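Vanity box with mirror lid: what goes in the drawer?

Forum: Home & Storage > Small Spaces
7 replies

luminita_s
Saturday, 9:14 am

I bought a white vanity box for the bedroom, the kind with a mirror inside the lid, a flat tray under the mirror, one drawer at the bottom and an open section on the right for bottles. Mine is the Stelten. I have no dresser, so it has to hold everything I use in the morning.

The drawer is the problem. It is too shallow for bottles and too wide for lipsticks, which roll to the back every time I open it. What do other people keep in theirs?

nelu_g
Saturday, 9:40 am

Brushes, lying flat. Put a folded washcloth under them and they stay where they are. Lipsticks go in the tray in a small dish.

hamdy_a
Saturday, 10:02 am

I would not put brushes in a closed drawer. They need air after you wash them. Stand them in a cup next to the box.

My wife has the Momix, same layout. The drawer is for cotton pads and nail clippers and that works fine. The pads come in a bag, she takes them out of the bag and stacks them.

nelu_g
Saturday, 10:11 am

They are dry when I put them in. Three years, no smell.

kwanho_yu
Saturday, 11:25 am

Sponge or puff in the drawer, by itself. It is the one thing that picks up dust if you leave it out, and it is light, so it doesn't matter if it slides. I do it in this order when I set one up:

1. Take everything out and wipe the box, the inside of the drawer too. Powder collects in the front corners.

2. Bottles in the side compartment, tall ones at the back, small ones at the front with the labels facing you.

3. Puff in the drawer, flat, nothing on top of it. Lid open while you do this so you can see the tray at the same time.

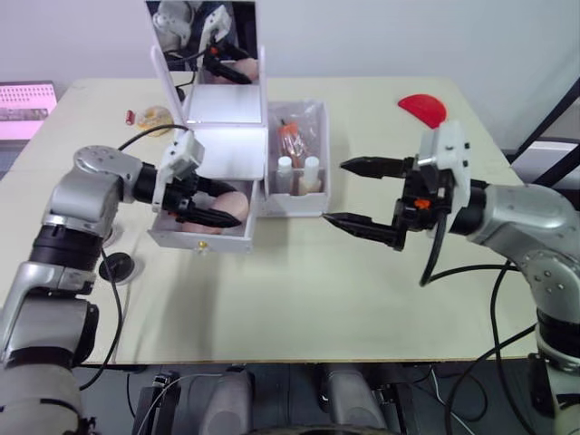 4. Tray last. Only what you use every day goes here. If the lid won't close over it, it goes somewhere else.

5. Anything left on the table gets a decision. Lipsticks and jars are usually what is left at the end. I keep a second small box for those.

On the bottle section: you can leave a plastic bag in there with the spare things in it, but take it out when you wipe, crumbs of powder get under it.

hamdy_a
Saturday, 11:48 am

Agree with most of this. I don't agree with the puff in the drawer. Same reason as the brushes. If it is even a little damp it will go bad in there, and you won't see it.

kwanho_yu
Saturday, 12:05 pm

Then let it dry overnight first. A pink one shows dirt early anyway, so you know when to wash it.

bogdan.i
Saturday, 1:30 pm

Check the drawer knob before you load it up. Mine (Womell) has one screw from the inside and it came loose in the first month. The end of the screw sticks out a little and will catch on a sponge. I put a dab of clear nail polish on the thread and tightened it. No trouble after that.

Also, the mirror side is the heavy side. With the lid open and nothing in the bottle section, mine tips if you pull the drawer hard. Bottles in first, then open and close the drawer all you like.

luminita_s
Saturday, 4:52 pm

Thank you all. I did it Kwan-ho's way but with cotton pads in the drawer and the sponge in a mesh bag on a hook, so Abdelkrim gets half a point. The lipsticks are in a dish in the tray and the lid closes.

Bogdan, I checked the knob and it was loose. Tightened it, will get the nail polish tomorrow.

One more question. The hinge on the lid is stiff on one side and the mirror leans a bit to the left when it is up. Do I oil it or send it back? I still have the receipt.

bogdan.i
Saturday, 5:20 pm

Don't oil it, it will run down onto the mirror. Look at the hinge screws first. If they are all tight and it still leans, send it back while you have the receipt.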